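Services > Property Inspections > Wet Area Checklist

Dadberg Property Services - Wet area safety checklist, Unit 209
Inspected in June, vacant

1. Exhaust fan: PASS. Runs on after the light is switched off. Grille dusty, clean at next visit.
2. Safety switch: PASS. Tripped on test button and reset.
3. Power point clearance: PASS. Measured 300 mm outside the required zone.
4. Hot water at basin: FAIL. Above the set limit. Tempering valve (Arkov) to be adjusted and retested within 24 hours. 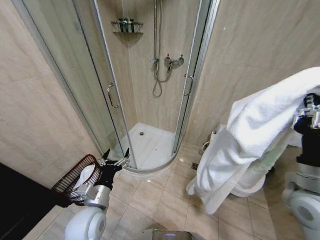 5. Floor waste: PASS. Drained freely with the bucket test. Grate screws tight.
6. Silicone joints: MONITOR. Minor shrinkage at the vanity splashback - no moisture reading behind it. Recheck in 4 months.
7. Isolation valve: PASS. Stiff but closes fully.
8. Door lock: FAIL. Emergency release slot painted over. Clear and test from the hallway side.

Items 4 and 8 must be closed before new tenants get keys.

We use cookies to remember your settings. Accept | Decline
© Dadberg Property Services | Contact us | Back to top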